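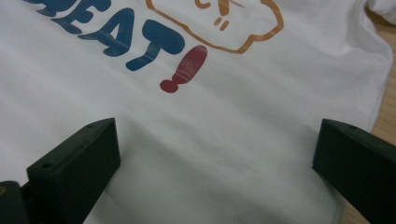
Marina Kourkoulas wrote in to say that her son's printed T-shirts start cracking after a couple of months, and she wanted to know if the dryer was to blame. Mostly, yes. High heat softens the glue under a heat-transfer print, and tumbling bends it while it's soft.

Filed under: Laundry & Linens | Stain and Fabric Care
1,699 shares
4 comments

Turn the shirt inside out before it goes in the washer. Use cold water and the gentle cycle, and keep it away from jeans and anything with a zipper. A normal dose of mild detergent is fine. Skip bleach, and skip fabric softener too, as it can leave a film that loosens the edges of the print.

Wait at least 24 hours after pressing a new transfer before the first wash.

Dry it flat or on a hanger. If you have to use the dryer, pick low and take the shirt out while it's still a little damp. Smooth it by hand and most of the creases will drop out overnight.

Never put an iron straight on the print. Turn the shirt inside out, lay a thin cotton towel or parchment paper under it, and press with a cool iron, no steam.

A corner that has lifted can often be put back. Cover it with parchment, press down firmly for up to 10 seconds on medium, let it cool, then peel the paper slowly. Repeat once if needed.

For storage, fold so the crease misses the lettering, or roll the shirt with the print facing out. Don't stack printed shirts face to face in a hot attic or car trunk.

Next in Laundry: white cotton that has gone gray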